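The quilt at the foot of the bed

Most beds in this country are made in under a minute and look like it. The duvet goes up, the pillows go down, and the sheet underneath stays hidden until wash day. Gaetano Cirillo has spent the best part of his working life in places where that would not do. He started as a room attendant in a seaside hotel, moved up to head of housekeeping, and now runs a small bedding shop called Kustia, where he sells sheets and blankets and will show anyone who asks how to put them on.

He teaches in the back of the shop on Sunday mornings. There is a double bed, a shelf of spare linen and a kettle. People come because they have bought a new mattress that is deeper than the old one and the sheets keep pinging off the corners, or because one half of the couple pulls all the covers over in the night and the other half has had enough.

The first hour is spent on the fitted sheet. Cirillo does the two top corners before the bottom ones, going corner to opposite corner only if the sheet is tight. Then he runs a flat hand down the middle and out to the sides. A sheet that is too big gets tucked under hard along one long side, where the fold will sit against the wall. He does not iron fitted sheets and does not know anyone who does.

"Get the label at the bottom right," he says. "Then you never have to turn it round again."

If there is no label, he sews a bit of coloured thread into the hem at that corner. It takes a moment and lasts as long as the sheet.

Patterned sheets have come back strongly among his customers. For years they asked for white, then for grey, and now they want flowers, checks and stripes, sometimes all on the same cloth. A pattern hides creases better than a plain colour. It also hides the odd tea stain. The trouble comes with what goes on top, and his advice is to keep the top layer to one quiet colour and let the sheet show at the turn-back.

That top layer is what most of the second hour is about. Cirillo is fond of the quilted blanket, the thick sort with a plush face and stitching that holds the filling in place. It does the work of a blanket and a bedspread together. It needs no cover. On a cold night in January it can go over a thin duvet, and in spring it can be used by itself.

Its weak point is weight. A big quilted blanket is awkward for one person to spread, and if it is thrown across the bed like a sheet it lands in a heap. Cirillo's way is to lay it down folded at the foot, find the two top corners, and walk them up the bed one side at a time. Pull a corner a short way, go round, pull the other. The blanket stays square and the sheet beneath is not dragged with it.

Faisal Tarar was one of the first to take the class and now helps to run it. He used to drive deliveries for Evesier, a furniture firm, and his back is not what it was. He likes the walking method because there is no lifting in it. With two people it is quicker still. Each takes an edge, one nearer the foot and one farther up, and they draw it across together.

"Hold it by the edge, where the hem is," Tarar says. "If you grab the middle you stretch the stitching, and after that it always sits lumpy."
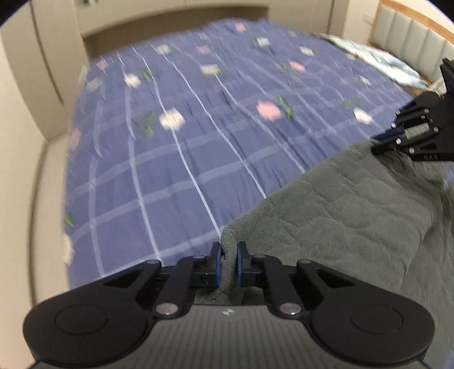
Page last changed: Sunday, 16:10

With a grey quilted blanket over a blue-violet flowered sheet, the wavy stitching shows up well once the cloth lies flat. Where it is gathered up, the folds go dark and the quilting is lost. Cirillo smooths from the centre towards the edges with his forearm, and leaves the last long creases to drop out on their own. A plush surface will also show the direction it was last stroked, so he finishes with one pass towards the foot of the bed.

Turning the blanket back is a matter of taste. Tarar rolls the top edge loosely. Cirillo folds it once, a hand's width, and presses it down.

On washing, both men say the same. A quilted blanket wants a big drum, a cool wash and very little liquid. Fabric softener flattens the pile. If the machine at home is too small, take it to the launderette. Dry it fully before it goes in a cupboard, and shake it halfway through so the filling does not settle.

Kustia stocks quilted blankets from two makers, Mindia and Jin. The Mindia is heavier and the Jin is easier to fit in a home machine. Classes are booked at the till, and learners are welcome to bring their own sheets, including the ones that will not stay on.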